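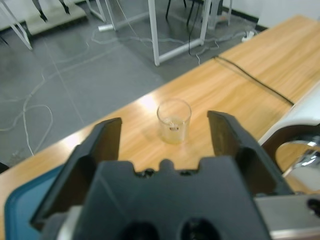

Dokine gets June release on PC, with co-op for two

Dokine, the side-on puzzle game from small studio Wiltis, will come out on PC in June. The studio confirmed the month in a post on its site this morning, along with the price, the final level count and the news that two-player co-op has made it into the finished game after being dropped last year.

The game puts you in charge of a lamp keeper working through a flooded clock tower. Water rises and falls on a timer you can see at the side of the screen, and most of the puzzles are built on moving weights, valves and floating platforms into place before the level changes. You can't fight anything and you can't really die. Falling in the water puts you back at the last lamp you lit, which usually costs a few seconds.

Dokine will ship with 111 levels spread across ten floors of the tower. The demo that went up in the spring had the first floor and a short part of the second, and anyone who played it will be able to carry their save over. Wiltis says a few of the demo levels have been changed, mostly where players got stuck on the siphon puzzle near the end, so you may find that one or two of your best times have been wiped.

Co-op was in the very first trailer but disappeared from the store page without much explanation. According to the post, the water simulation was drifting out of step between the two players, so that one could be standing on a dry ledge while the other saw them swimming. That has now been sorted by making the host's game work out the water for both. Co-op covers the full set of levels, and a second keeper can join or leave between them without starting the floor again. Local play on one screen is in as well, though the studio advises using two controllers and leaving the keyboard alone, as the valve controls get cramped.

The publisher is Sabatier, which signed the game over the winter. Sabatier has mostly put out strategy games until now and this is its first platformer. It is handling translation and the console versions, neither of which will be ready in June. French and German text will be added in a free update, and the console versions have no date at all.

The PC version will cost 10 pounds. There is a separate bundle with the soundtrack and a PDF of the level sketches, but the price of that hasn't been set.

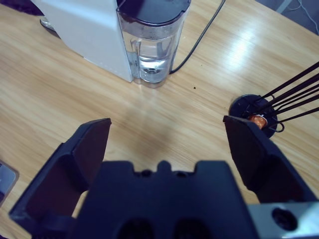
Will Dokine run on an older laptop?

It should run on most of them. Wiltis lists integrated graphics as enough for the lowest setting, and the whole download is 800 MB. The option that makes the biggest difference is water quality, which can be turned down from the pause menu without restarting.

Reaction to the spring demo was mixed in places. People liked the look of the tower and the sound of the water, but there were plenty of complaints about the jump, which felt late on a controller. The post says the delay came from an animation that had to finish before the keeper left the ground. It now plays during the jump. The camera has also been pulled back a little in the taller rooms, so you can see the valve you're meant to be heading for.

A hint system has been added too. Hold down the lantern button and the keeper will look towards the next thing that can be moved. It won't tell you what to do with it. Hints are on by default and can be switched off, and using them has no effect on level times or on the achievements.

One thing that hasn't made it is the level editor. Wiltis had said it wanted one in time for launch, and the tool does exist – the team built every floor with it – but it needs a lot of work before anyone else could use it. The post stops short of promising it, saying only that the studio will look at it again once the console versions are finished.

Dokine is the follow-up to Jandura, the studio's short game about a canal boat, which found a small but keen audience when it was included in a charity bundle. The two aren't linked by story, although people who still have a Jandura save on the same machine will get a different coat for the keeper. Jandura itself will get a patch on the same day as Dokine comes out. It fixes the crash at the third lock, adds wide-screen support and lets you skip the opening, all of which players have been asking for on the forum for some time.
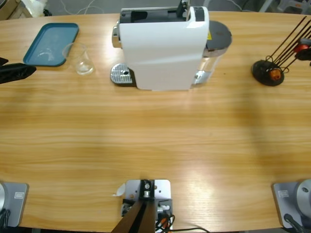 A white coffee machine and a blue tray on a wooden table.

The demo is coming down at the end of this month, so if you want to try the first floor before paying for it you'll need to download it before then. Copies already installed will carry on working. Progress is stored locally, and the full game looks for it the first time you start it up, so don't uninstall the demo until you've done that if you want to keep your lamps.

Wiltis is also running one last closed test for co-op, aimed at people with slower connections. Sign-up is through the form on the studio's site and asks for your rough location and what you'll be playing on. Testers won't be given a free copy, but their names will go in the credits if they want them there. The test build covers the fourth and fifth floors only, and progress made in it won't count towards the full game.

Sabatier says review copies will go out a fortnight before release. We'll have a full review once we've been through the tower, and a separate piece on how co-op holds up online after launch.

Dokine is out in June on PC. A Mac version is planned for later in the year, and the Linux build is being tested now but may not be ready on the day.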